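Alotach Robotics Club: Setting up the padlock task in the simulator

These notes are for club members at Trostidstead who have finished the joint control exercises and have Kairys running on a lab machine. Allow two sessions. Save your work in the Notgate folder, under your team number.

1. Start Kairys and load the kitchen world. Leave the lighting as it is for now.

2. Open the object list. Check that the padlock and the white plate are both there. If one is missing, reload the world before you change anything else.

3. Set the run length to 40 seconds and the physics rate to 200 steps per second. Teams who lower the rate usually find that small objects slide through the fingers.

4. Turn on both views, the wrist view and the counter view. You will need the wrist view to line up the fingers and the counter view to judge where the plate is.

5. Drive the arm by hand first. Open the fingers fully, come down slowly and stop just above the marble. Close on the body of the padlock. The shackle is curved and tends to roll the whole thing over.

6. Lift, wait 2 seconds, then move across to the plate. Keep the padlock clear of the rim. Open the fingers once it is over the flat part in the middle.

7. When you can do this by hand, record 6 runs and save each one separately. Keep the failed ones too, as we use them in the next session.

Shadows come out with stepped edges at the default quality setting. You can raise the setting, but the older machines slow down badly and it makes no difference to the marking.

If the arm stops responding, press reset once and wait. Pressing it again while the world is loading will crash Kairys and you will lose the run.

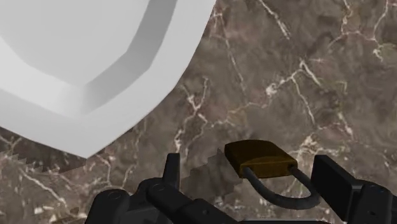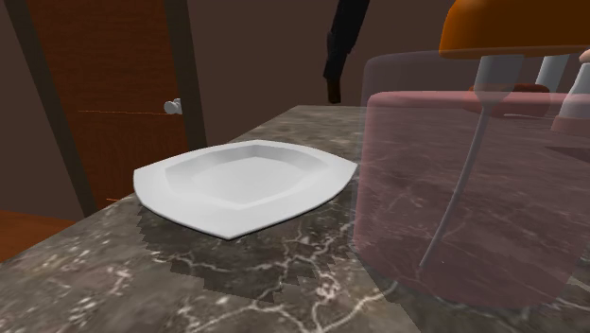 Two views from the kitchen world in Kairys: the padlock at the gripper (first) and the plate on the counter (second).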